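**Michalis Triantafyllou**
27 August 2018

Thread on moving from a house to a small apartment, written down while I still remember it. We left Prokville after 20 years and now rent a two-bedroom in Warkport. A few people asked how it went, so I'm putting it all in one place.

---

The short version: we started too late. We gave ourselves six weeks. If I did it again I would start in October the year before and do one closet a month.

---

Measure the new place before you decide what to keep. I mean with a tape, and write it down. We went off the floor plan the landlord sent and it was wrong in the hallway by a few inches. The bookcase that was supposed to go there is now at my brother's.

---

Also measure the elevator and the stair landing. The couch fit the living room fine. It did not fit the landing. The movers took the legs off and stood it on end, and that got it around the corner with a scrape on the wall, which I have since painted.

---

Movers. We got three quotes. The lowest was from a guy with a van who wouldn't put anything in writing. The highest was nearly double the middle one. We went with Makris, the middle one, and the bill came to $2,237 with the packing paper and the extra stop at the storage unit. The quote was lower than that. The extra stop was my fault, I forgot to mention it.

---

Ask about the extra stop.

---

Books were the hardest part for me. I owned a lot of them and had read maybe half. I kept the ones I have opened in the last few years and the ones with my father's handwriting in them. The rest went to the library sale in Prokville. They take donations at the side door in the mornings. They don't take encyclopedias or textbooks. I had both.

---

We used some 70 boxes. I thought it would be half that. Small boxes for books, bigger ones for bedding and lampshades. Don't put books in a big box. I did one that way and we had to unpack it on the driveway.

---

Write on the side of the box, not the top. Once they're stacked you can't see the top. I wrote on the top for the first two days and then went back and did all of them over.

---

Kitchen. We had three sets of dishes and now we have one. My wife kept the everyday set and gave her mother's good china to our niece, who had asked for it years ago. I thought that would be a sad afternoon and it was fine. They had coffee and wrapped plates.

---

The dining table was a long argument. The old one sat ten with the leaves in. We used it that way at Thanksgiving and the rest of the year it held mail. It went to a family down the street who have four kids. In Warkport we eat at a smaller table and I like it better than I expected to.

---

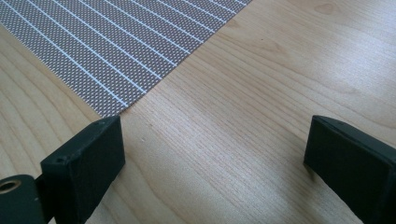 Tabletop at the new place. Light wood, shows every crumb.

---

Selling things. I used Zikeo for most of it. You post it, people message you, they come get it. About the listings: put the dimensions in the first line or you will be asked for them all day. Put the price lower than you want to. The dresser sat for three weeks at my price and sold in an hour when I dropped it.

---

People who say they're coming "tonight" mostly don't. I stopped holding things for anyone. First one at the door with cash got it.

---

What I couldn't sell: the treadmill, the bread machine, two file cabinets, and a recliner I was sure somebody would want. The treadmill I ended up paying to have hauled away.

---

Paperwork. I had tax returns going back to the eighties. My accountant told me what to hold on to and the rest went to the shredding truck at the credit union. Call yours first – I'm not going to give a number of years, everybody's situation is different.

---

Put the things you need for the first night in one bag and carry it in your own car. Sheets, towels, medicine, phone chargers, toilet paper, a knife to open boxes. We did everything except the knife. I opened the first box with a house key.

---

Change of address: post office, bank, both insurance policies, the pharmacy, voter registration, car title. I forgot the pharmacy and drove back to Prokville for a refill. That's an hour each way.

---

Storage unit. I said we wouldn't get one and we got one. It has the Christmas things, my tools, and 6 boxes neither of us will take responsibility for. We're paying by the month. The plan is to be out of it before the rate goes up in October.

---

Things I miss: the garage, and the neighbor's dog coming through the hedge. Things I don't miss: gutters, the furnace, the lawn. My wife misses the lilac. She has asked the landlord about a pot on the balcony and he said fine as long as it has a saucer under it.

---

A couple of people asked about the storage place and whether the movers would come out as far as the lake. I don't know about the lake, you'd have to call them. I'll post the storage rates when I find the receipt, it's in one of the boxes.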